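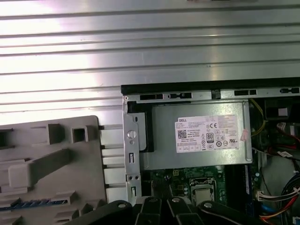 Reshma wrote back before breakfast that I should leave the power supply alone and start with the memory, since that was what went wrong on hers in June. She also said to take everything off the desk first, so there went an hour.

Friday, February 25, 2022

Day off. Cold, no reason to go anywhere. Spent most of it on the old desktop, which has been shutting itself down in the middle of things for two weeks now. It happened again last night while I was doing the Greenwood invoices and I lost the last page.

Got the side off all right. The gray plastic panel is a nuisance. It has tabs and ribs all over the inside and I never remember which edge lets go first. There is a little blue strip along the low part of it that I had forgotten about completely. I laid it down next to the case with the inside facing up so I could look at the tabs before putting it back. Hendrik Zulu broke one of his by forcing it and his panel has buzzed ever since.

Took the memory out, wiped the contacts, put it back. Turned the machine on with the side still off and it ran 60 minutes and then quit. So it was not the memory, or not only that. Wrote this to Reshma. She said try the other slot. Tried the other slot. It quit sooner.

Lunch was the rest of the soup. Chelsea called about Sunday and I said yes, but I can't bring the folding chairs, they are still at Chantelle's.

After lunch I looked up what a new power supply costs. Paltia has one for 780, which is silly for a machine this old. The shop in Drotport has a plainer one for 600, and they will take it back if the box is clean. The unit in there now is a dull silver thing up at the top of the case, under the slotted rail, and I have never had it out. It should be four screws at the back and then a lot of cable. I want to write down where each plug goes before I pull any of them. Last time I trusted my memory and had no sound for a month.

Cleaned out what dust I could with the paintbrush. Ran a backup to the outside drive while the thing was willing to stay on -- 208 files still to go when it shut down, so that has to be started over tomorrow.

Have not put the side back on. No point until I decide. Reshma thinks I should buy the part. I think so too but will sleep on it.

Bread is out. Need stamps, and the small screwdriver back from Hendrik Lekota.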